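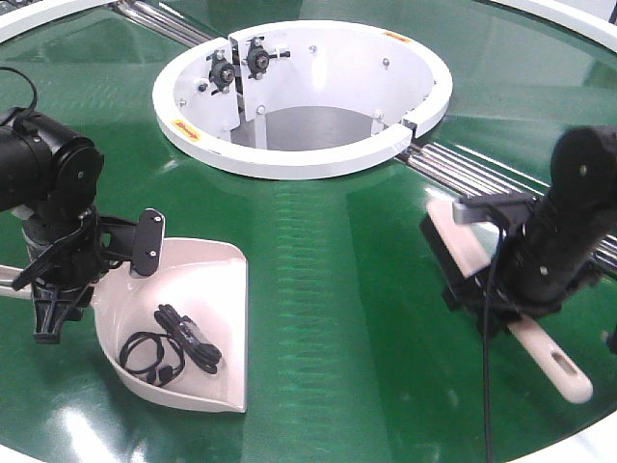 Dima Masri wants to know why the Sincombe swap shelf won't take her jigsaw puzzles, when it took her cousin's fondue set without a murmur. Fair enough. The puzzle rule gets more mail than everything else put together, so it goes first.

Why no jigsaws?
We take jigsaws. We don't take jigsaws with pieces missing, and almost every jigsaw has pieces missing. If you have done the puzzle in the past year and it was all there, write "complete" on the lid and sign it. People get very careful once they have to sign.

Where is the shelf?
In the back hall of the old Sabbagh building, past the coat hooks. The Bikville bus stops across the street. There is a sign on the front door pointing left. Go right.

When can I drop things off?
From 11 in the morning until the lights go off at five. Please don't leave bags on the step overnight. Raccoons have opinions about bags.

How many things can I take?
Three per visit. A set of plates is one thing. A box labeled "misc." is also one thing, and good luck to you.

Do I have to bring something to take something?
No. It's called a swap shelf because the sign was already painted.

What won't you accept?
Mattresses, car seats, opened food, paint, anything that plugs in and hums, and encyclopedias. We have been offered 11 sets of encyclopedias and would like to stay friends with all of you.

Is there a size limit?
If one person can carry it in without swearing, it's fine. The shelves hold 40 pounds each. Exercise bikes should go on the notice board as a card, with a phone number and a realistic description of how often they were used.

Can I get my donation back?
If it's still there, sure. If a neighbor has it, that is between you and your neighbor. We will not say who took the bread maker.

Does the Zirport branch have the same rules?
Mostly. Zirport takes encyclopedias. We have never asked why.

How do I put my name down for something?
Fill in a wish card and pin it to the board. Cards come down after a month. "A decent lamp" is a good card. "A boat" has been up since September, and we keep renewing it out of respect.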